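How to Start a Picture Book Swap on Your Street
Posted 15 May 2019 by Yu-na Shin
Filed under: Reading at Home, Neighbors

Our street in Dramcombe has been swapping picture books for two years now, and I still get excited every time a bag turns up on the porch! I've had so many messages asking how we run it that I'm finally writing the whole thing down. You don't need a big collection or any money to speak of. You need a few families, a table, and a way of keeping track that you won't get sick of.

Before you start

Talk to people first. I went door to door with a note (handwritten, with my number on it) and six families said yes, which was plenty. With fewer than that you'll run out of new titles quickly, but you can always fill in from the library sale shelf. Ask each family what ages their kids are and what languages they read at home. I almost skipped that second question and I'm so glad I didn't. Our swap has books in Korean, Chinese, Spanish and English, and the kids pull out whichever cover they like and worry about the words later.

Step 1: Sort what you have

Get all your picture books in one spot and make two piles, "happy to lend" and "staying here." Let your child do the second pile. My daughter Chae kept back nearly everything the first time, and that was fine, we joined with four books and a pop-up thing about frogs. Nothing goes in the swap that would cause tears if it came home with a bent corner.

Step 2: Show the covers

Picture books belong face out. Little kids can't read a spine, and even the ones who can will pick by the cover every time. A small rack on a table is perfect, and you'll often see them at school closing sales. If you can't find one, lean the books against a wall or stand them in a dish drainer (really, it's great). 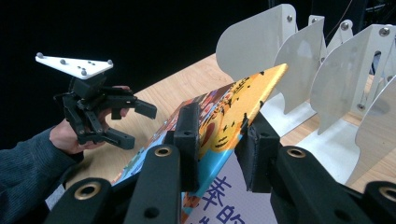 A picture book with a Chinese title, and the white rack on the table.

Put the busiest, brightest covers low down where the toddlers are. Keep long stories for older kids on the top row, and change the order between swaps so the same book isn't always sitting at the back.

Step 3: Label them

I use plain white stickers inside the back cover with the family name and the apartment or house number. Skip the front cover, please! Stickers there peel off the picture when they go. If a book is old or has thin paper, write on an index card and tuck it in as a bookmark.

Step 4: Keep a simple list

We tried a spreadsheet, then an app called Skidus that one of the dads liked, and then we went back to a notebook on a string. One line for each book: title, owner, who has it. Cross it out when it comes back. For titles in a language you can't write, ask the owner to fill in that line, or have the kids draw the cover in tiny form. Our notebook has some wonderful drawings in it, including a whale that was supposed to be a bus.

Step 5: Hold the swap

Pick a time and leave it alone. Ours is after dinner, twice a month, at whichever house has offered. An hour is enough. Clear a table completely before people arrive and wipe it down, then let it dry while you put the snacks somewhere else.
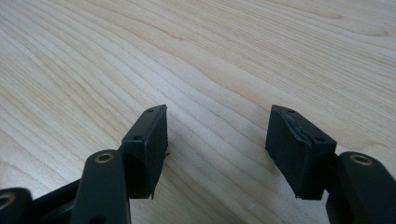
Snacks go in another room if you have one. We learned that with a plum and a borrowed atlas! Let the youngest children choose first, then work up by age, and set a limit of two books each until everyone has had a turn. After that it's a free-for-all, and the noise is terrific.

Save the last ten minutes for reading one book aloud. Whoever owns it reads it. If it's in a language most of the group doesn't speak, read it anyway and let the kids shout out what they think is going on. Then tell them, or don't. Some of our best evenings have come out of this, and the parents get as loud as the kids.

Fixing small damage

Clear book tape for torn pages, pressed flat with the back of a spoon. A soft eraser for pencil. For a loose page, a thin line of white glue along the inner edge, wax paper on both sides, and a heavy book on top overnight. If it's beyond that, tell the owner right away and offer them something from your own pile.

Summer breaks

We stop over the summer and start again in September. Ask for all books back at the last swap, and don't chase too hard for the stragglers. Brelia Street does theirs in the park all through July, so if yours would rather keep going, ask them how they handle wind.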